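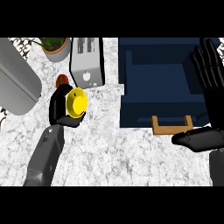 How much should a success rate measured in simulation count when a laboratory reports that a robot can handle household objects?

It should count as evidence about the method and the simulator together. A rate measured in simulation can rank two training methods with fair confidence, but it should not be read as a forecast of how often a physical robot will succeed in a home until the two have been compared on the same tasks.

That position is held less widely than it should be. Over the past several years, simulated homes have become the standard place to train and test robots with two arms and jointed hands. The reasons are sound. A simulated bowl can be dropped any number of times at no cost. A room can be rearranged between trials in a moment, and two teams in different countries can run the same test under the same conditions. The Turance project, in which this author takes part, depends on these advantages and would not exist without them.

The difficulty lies in what happens to the numbers afterward. In June, Turance completed an evaluation of a policy for grasping bowls and other open containers by the rim. The policy was run through 3372 simulated trials, with floors, furniture and lighting changed from one trial to the next. It met the success condition in 2465 of them. That is a result of slightly more than 73 percent, and it was repeated in summaries, slides and at least one funding document as the rate at which the robot picks up a bowl.

The figure does not say that. It says that in 2465 trials, the simulator recorded the container as held above the floor at the end of the time allowed. The simulator's contact model decides how much a fingertip slips on a curved rim. Its designers chose the friction values, and the project tuned several of them during development. When those values were varied within a range that any engineer would call reasonable, the success rate moved by more than the difference between the new policy and the one it replaced.

This does not make the comparison worthless. The new policy remained ahead under every setting tested, and that finding deserves to be stated plainly. The order of the two methods was stable while the absolute rate was not, and a report that gives only the absolute rate has published the weaker half of its evidence.

Some colleagues reply that every benchmark has this weakness, and that readers are experienced enough to make the adjustment themselves. The first point is correct. The second is doubtful. Readers outside the field include purchasing offices, insurers and public agencies, and they can't be expected to know which part of a percentage belongs to the robot and which part belongs to the software that judged it. Detailed rendering makes the problem worse - a floor with convincing stone veining invites a trust that the contact physics beneath it may not have earned.

Three changes would help. Reports should give results under a stated range of contact settings, with the spread shown beside the average. They should describe the success condition in ordinary words in the main text and not in an appendix. Finally, any claim about real homes should rest on a matched physical set, even a small one. The Zustis benchmark already asks for the first of these. The Linach test rooms were built with the third in mind, and roughly 1000 physical trials there would be enough to show whether the simulated ranking holds for simple rim grasps.

Physical trials are slow, and the burden falls hardest on small groups. The Painemal laboratory has proposed that 4 institutions share one set of objects and one schedule of trials, so that no single group has to carry the whole cost. The proposal has been criticized as too modest. It is nevertheless the only one now under discussion that could begin within the present budget year, and Turance should join it.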